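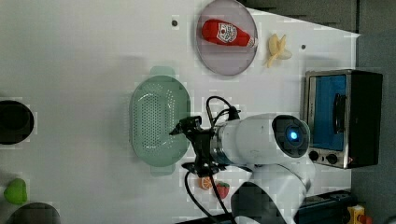
# How to write a band bio that people will read to the end

I love band bios. I read them on record sleeves, on festival posts, on pages for groups that split up years ago, and when one is good I'm off to find the songs before I've finished the second paragraph! Most small heavy bands have one that was written in a van at midnight, though, and it shows. So let's sort yours out. You need an evening, a text file and at least one other member who remembers things differently from you.

## 1. Dump everything first

Open a blank file and write down every fact you can think of, in any order. Where you started, old names, who left, who came back, what you've recorded, who you've played with, what tuning you use, the time the power went off at the Tosedham show and the drummer carried on. Don't tidy it. When we did this for Imilum (my death metal band, two guitars, far too many riffs) the dump came to 1,596 words, and it was brilliant fun to read even though hardly any of it was usable.

## 2. Check the dates

Go through the dump with your release pages and old gig posters open. We had argued for years about whether our first demo came out before or after our second bassist joined, and the tape inlay settled it in a minute. Spell every former member's name the way they spell it.

## 3. Write the 50-word version

Start with the short one. A promoter putting together a poster or an event listing will take this and nothing else. It should say:

- the band's name and where you're from
- what you play, in words a stranger would understand
- your newest release and when it came out

"Blackened progressive technical groove" tells me very little. "Fast, twisting death metal with big slow endings" and I'm already listening.
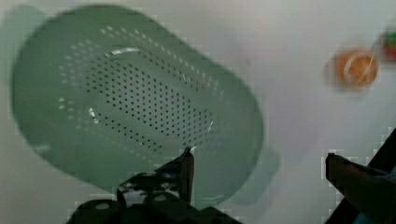
Read it out loud, ideally to someone who doesn't like metal. If they can tell you afterwards what sort of band you are, keep it.

## 4. Build the longer one

Now stretch it to three or four paragraphs. Mine usually go like this:

1. **Who and what.** Your short version, loosened up a bit.
2. **How you got here.** Formation, line-up changes, earlier releases. Keep it moving – one sentence per change is plenty.
3. **The new record.** Where you made it, what it's about, what changed. We recorded *Corrigan* in a barn with a tin roof, and that one detail gets brought up in nearly every interview.
4. **What's next.** Shows, a tour, a video.

Stop before 1,000 words. Well before, if you can bear it.

## 5. Cut the puffery

Search the file for "unique", "crushing", "journey" and "boundaries". Each time, ask what you meant and write that down. "Crushing" might turn into "tuned down to A and played at walking pace", and that's a much better sentence!

Quotes from reviews are great, but use one or two and name where they came from. We still use a line from the Nirnier zine because it made our singer laugh.

## 6. Save it properly

Keep both versions in one plain text file with the date at the top, and put it in the same folder as your logo and press photos. Ours gets a fresh look every July, once the summer shows are booked, and again whenever somebody joins or leaves. Then paste the new text everywhere the old one lives – streaming profiles, your own site, the shop page, that forum account you forgot you had.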